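The Club That Teaches Toast

The robotics club at Furnmont meets in what used to be the sewing room, and the first thing its student captain wanted me to know is that the sewing room was better ventilated.

"They had windows that opened," she said. "We have a door that opens. If you ask it nicely."

She is a junior, she has been captain for 2 years, and she got the job by being out sick on the day of the vote. I had come to talk about the project the club calls Trirkodero, a name chosen by pulling letter tiles out of a bag and refusing to put any back. The project is a robot arm that is supposed to learn small kitchen jobs from people showing it how. The club works with hand-held grippers: a student picks one up, does the job with it, and the camera on the tool records the whole performance. Do that enough times and the recordings become something a computer can train on. That is the theory, and the captain delivers it in one breath, like a flight attendant doing the exits.

I asked how many times was enough.

"The number on the whiteboard is 1173," she said. "That's how many we've kept. The number we've done is on a different whiteboard, and we turned that one to face the wall."

Keeping and doing are separate matters in this club. A recording is called a demo, and a demo gets thrown out if the person drops something, pauses to think, laughs, or answers a question from the hallway. The strictest judge of demos is a sophomore who joined hoping to build a battle robot with a saw on it. He now spends his afternoons watching footage of other people moving cups.

"I've become the thing I hated," he told me. "I gave somebody a lecture about wrist angle. My own wrist angle is terrible."

He keeps a spreadsheet with a column for reasons. I was allowed to scroll through it. Among the reasons for rejection were "sneezed," "went back for it," "too proud of himself" and, in eleven rows running, "same as last one." When I asked what was wrong with the demos marked "too proud of himself," he said the student had been lifting the gripper away with a flourish at the end of each one, and that they would have ended up with an arm that took a bow.

Had the arm ever taken a bow?

"Once," he said. "A small one."

The club's money came from a school fund that pays for activities and is used to buying soccer nets. The request was for 800 dollars. The answer was 600 dollars, along with a note asking whether the robot could be borrowed for graduation. The captain wrote back that it could not, and listed what it could do at the time: open, close, and stop. She says the note that came in reply was very supportive and mentioned graduation again.

"You learn to budget," she said. "We had a line for orange filament and a line for snacks, and then we had one line."

Their adviser teaches chemistry and is frank about her qualifications. "I'm the adult," she said. "That's the whole role. I sign for the packages and I say 'Where are your safety glasses?' I've picked up a fair amount by standing near it. I can tell you when the calibration is off, by the sound they make."

She was skeptical about the kitchen theme when it was first proposed, on the grounds that the school already had a kitchen and it was perfectly good at making food. What changed her mind was watching a freshman try to explain to the others how you set down a cup. He got as far as "you just put it there," and then he was quiet for quite a while. "I have been teaching nineteen years and I'd like that silence in a jar," she said.

The freshman was at the next table, and confirmed it. "You don't put it there, though," he said. "You sort of put it near there, and then your hand finds out where the table is. I never knew my hand was doing that. Now I can't drink a glass of water like a normal person."

He is considered the best hand in the club. His demos are smooth and a little dull, and dull is what everybody is after. The captain has tried to get the rest of them to imitate him, with mixed results. One girl, a senior, holds the school record for consecutive rejected demos and wants it mentioned in the yearbook. She plays the violin and believes the vibrato is getting in.

I asked the group what had surprised them most, expecting something about the software. The senior said bottles. Everybody nodded.

"A cup forgives you," she said. "A bottle has a low opinion of you from the start. If you come in with one finger ahead of the other, it tips. You have to arrive on both sides at the same time, and people don't do that. People grab with one side and let the other catch up."

The sophomore added that she had thrown away a lot of bottle demos. She corrected him: he had thrown them away. She had merely made them. They had clearly had this conversation before, and they went through it again at a comfortable speed.

The other surprise was decorating. Nothing in the plan called for it. Then some of the younger members started cutting out letters, and a heated afternoon was spent on which color should go next to which. The captain did not intervene. "I have exactly enough authority to choose one thing a week," she said. "I wasn't going to spend it on yellow."

There is a competition coming, or a showcase, depending on whom you ask. It is called Altis, it is in April, and the club went last year with a different machine, which did its job well in the van. The rules for this one say a team must run its task in front of judges with no one touching anything. The captain has read the rules more often than she has read anything assigned to her in English, and has noticed that they do not say how long the task has to be.

"We could do a very short task," she said. "We could do it very slowly. I'm looking at all options."

The adviser, from across the room, said they would be doing the full task.

"I'm looking at that option," said the captain.

The sophomore's own prediction was that it would work perfectly until the judge leaned in. He wants somebody to practice leaning in. The freshman has offered, being the tallest, and has been leaning in at odd moments all month, including at lunch.

I asked the captain, before I left, whether she meant to go on with robots after school. She said probably, unless she found something where the parts came on time. I asked whether the club would carry on without her. She pointed at the sophomore, who was bent over his spreadsheet, typing a reason.

"He'll be captain," she said. "He doesn't know yet. I'm going to arrange for him to be out sick."
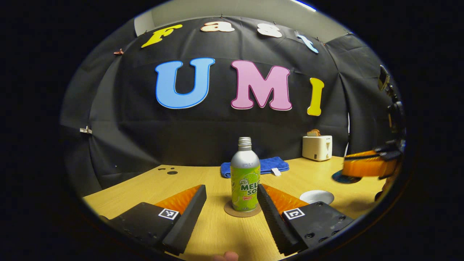
Arriving on both sides at once: a hand-held gripper and a melon soda bottle, with the club's lettering behind.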